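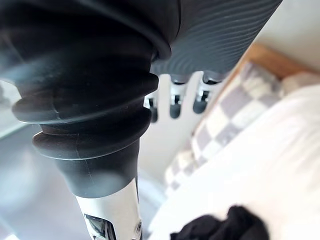 My right wrist joint faults out part way through a bed-tidying routine and I would like to know whether to keep running it. The arm is a Plendaner with the ribbed hand, bought second-hand, and the job is simple enough: pick clothes up off the bed, drop them in a basket, then straighten the pillows. The black rubber bellows over the wrist fits close to the collar at its lower end, and I have started to wonder whether the rubber is loading the joint when the hand is turned in over the bedding. The fault is an over-torque on wrist rotation. It comes up near the end of the turn, always in the same direction, and the arm then holds position with the fingers pointing down. Twice now it has let go of the hold after a while and the hand has dropped onto the mattress. No damage so far, but my daughter sleeps in that room and I don't want it doing that with anyone near.

What I have tried: full power cycle, re-homing the wrist, and lowering the speed to the slowest setting. Re-homing gives me a few good runs and then it comes back. Dark cloth makes no difference compared with light, and it will do it with nothing in the fingers at all. The hour counter says 2,000. Controller is a Kurkero, firmware as supplied. The last owner fitted a new bellows in November and I have no idea if it was done properly.

Is this the cover, the motor or the settings?

Þórey Zoëga
Posted 2024-06-04

Landetti

Probably firmware. Mine did something like this and an update sorted it. Also check the torque limit hasn't been set too low by the last owner, people do that to make them feel safer and then everything trips. Put it up a bit and see.

Nermina Radulović

Please don't put the torque limit up. If something is dragging on the joint, a higher limit only means it pushes harder before it stops, and you have a child's bedroom involved. Stop using it in there until the drop is sorted. The drop is the serious part and the fault code is the lesser one.

They look like two separate problems to me.

First the over-torque. A fault in one direction only, with nothing in the hand, does fit a twisted bellows. The cover is clamped at both ends, and if it was clamped with the wrist away from its zero position it has a twist built in from the start. One way it unwinds, the other way it winds up tight and acts like a spring. To check:

Support the forearm and the hand on something solid. A folded blanket on a table is fine, a mattress is too soft.
Power off at the wall and wait for the controller lights to go out.
Turn the wrist slowly by hand, both ways. It should feel the same. Stop if it binds.
Let go at the end of each turn. If it springs back from one side and stays put on the other, suspect the cover.
Loosen the lower clamp only, let the rubber settle by itself, and try again.

If it now feels even, put the wrist at zero and tighten the clamp there. If loosening the clamp changes nothing, the trouble is further in, and the gearbox needs looking at by somebody who has the parts.

Second, the drop. After a fault the brake should come on and stay on. If the arm holds for a while and then sags, the motor may be doing the holding until the controller times out, with the brake worn or never engaging. Listen for a click when it faults. No click usually points to the brake or its wiring. I would not run it over a bed, occupied or otherwise, until that has been tested. Perić do a brake test by post if you take the wrist unit off, and they had mine back to me in 7 days. I paid 300 for the test and a new brake pad, postage on top.

One more question for you. Does it drop from any position, or only with the arm stretched out?

Þórey Zoëga

Thank you. Only stretched out, both times. I did the hand test this evening and it springs back from one side, quite strongly. With the lower clamp loose it is nearly even but not completely. There is no click on a fault that I can hear. I have left the torque limit where it was and moved the arm out to the garage, and I'll write to Perić about the brake before I refit the clamp.

Nermina Radulović

Nearly even is common with the top end still clamped — loosen that one as well and turn it again before you decide it's the gearbox. When you write to them, mention that the hand sags with the arm extended, and ask them to check the brake wiring as well as the pad.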